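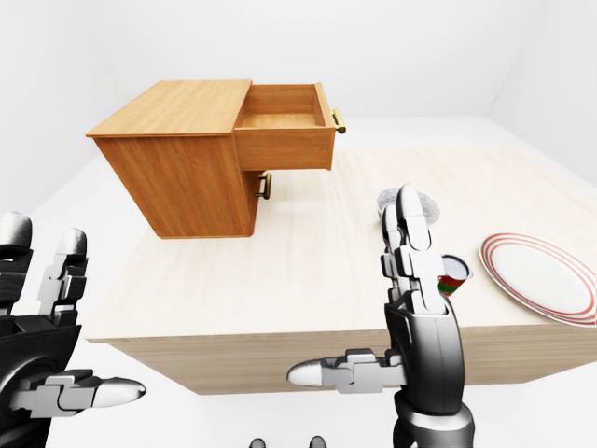

Step 1: Pick one chore and make it boring

Hi, Gijs Meijer again! Plenty of you wrote in after the laundry post asking whether a robot can put stuff away in a drawer yet. Short answer: in simulation, sort of. In a real kitchen, ask me again later. But you can test it yourself at home with a decent graphics card, so let's do that.

My scene has a little two-handled wooden cabinet, a plate with red rings, a striped cup and a pair of robot hands. The chore is "put the cup in the top drawer and shut it." Resist adding more. I once tried a full dinner table and spent all of July debugging forks.

Step 2: Start with the drawer open

Opening a drawer is a whole job of its own (the fingers have to hook the handle and pull straight), so save it for later. Set the top drawer to fully open in your scene file and leave the lower one shut. I use Skellorside for this, where you just drag the joint slider all the way over.

Step 3: Check what's touching what

Look at the bottom edges of your furniture. In my render the cabinet seems to float a tiny bit near its front left corner, and that kind of thing can come back to bite you when a hand starts pushing on it. Lower the cabinet until it rests on the table, then run the physics for a few seconds with the hands parked. If anything slides or jitters, fix it now.

Step 4: Teach it

Record yourself doing the chore 60 times with the hand controller. Yes, it's dull – put some music on. Move the cup a little between runs, or the robot will only learn one spot. Hongmei Duan got me into the habit of throwing out any run where I fumbled, and my training went a lot smoother after that.

Step 5: Let it try 1000 times

Start the batch before bed and read the log over breakfast. Don't only look at the success score! Watch a handful of the failures too. A dropped cup and a thumb jammed against the drawer front need very different fixes.

Once you're happy with those, switch to starting with the drawer closed and go back to step 3.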